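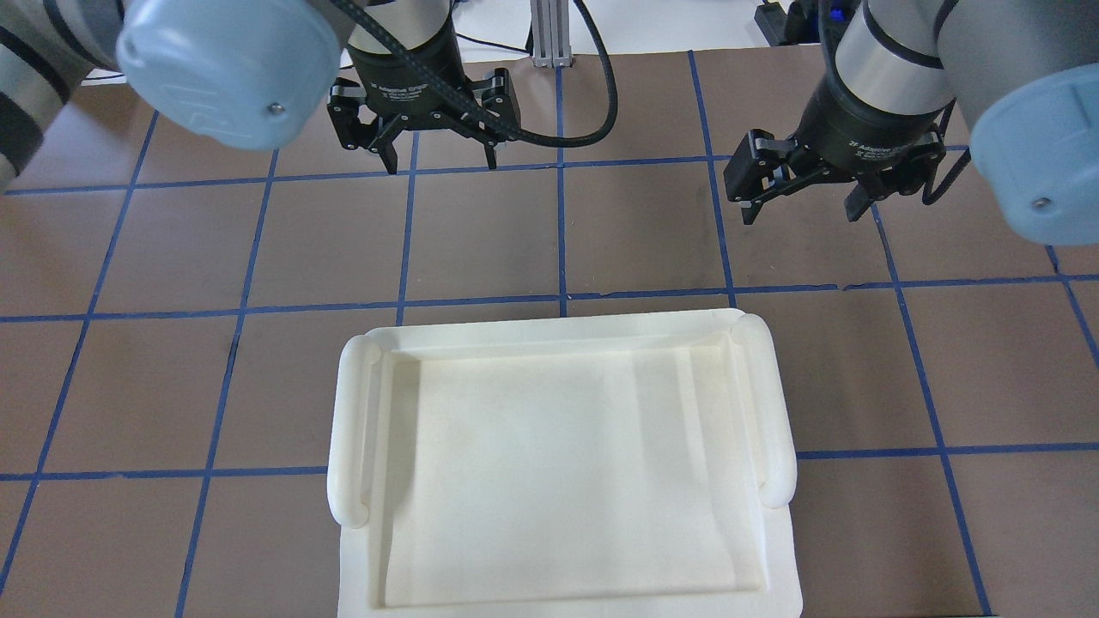

So I finally got to see Ekstead on Thursday, the 11 pm show, and I'm still kind of buzzing! Zulema Escobar plays a ferry captain hunting for her brother, and wow, she carries it. Bautista Ulloa is the smuggler (great coat, terrible mustache). The songs drag a bit after the interval and I could've lost the second wedding completely. But that dock fight! I'm going again with my sister, she owes me a ticket anyway.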